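4.2 What happened when we let the policy ask for a second look

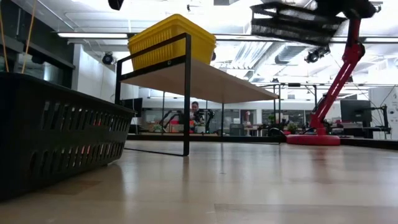

So, back to the question we left hanging at the end of 4.1: does it help to let the policy stop and look again before it commits to a grasp? I went in skeptical. Nélida Gaete had been arguing for it since the first pilot runs, and my worry was that we'd pay for every extra look in time and get very little back.

We trained two versions of Stavel on the same 740 demonstrations. The first one (we call it "straight-through") picks a grasp from a single observation and goes for it. The second one can hold still, take another observation and merge the two before moving. Everything else stayed the same: same network size, same training schedule, same limits on arm speed. Each version then got 475 test attempts, with the starting layouts drawn from one shared list so neither got an easier day.

The second look won, and by more than I'd guessed! Most of the gain came from layouts where the item sat low inside a basket or under a shelf board (Figure 3 gives the general kind of workspace we care about, with baskets and a raised shelf sharing one tabletop). Out in the open, the two versions were so close that I wouldn't bet lunch on the difference.

Time was the part I'd been dreading. Straight-through is faster on any single attempt, no question. But it also fails more in tight spots, and a failed grasp means backing out, resetting the arm and starting over, so once we counted retries the gap mostly closed. Violeta Escobar reran the timing analysis with the 12 slowest layouts taken out and got the same ordering.

One thing still bugs me. The policy sometimes asks for a second look when it plainly doesn't need one, mostly with glossy surfaces. Sebastián Acuña thinks reflections are pushing up the uncertainty estimate. I think he's probably right, but we haven't run the matte-surface control yet, so please treat that as a hunch.

Figure 3. Workspace with baskets, a raised shelf and a black gripper, seen from a fixed camera.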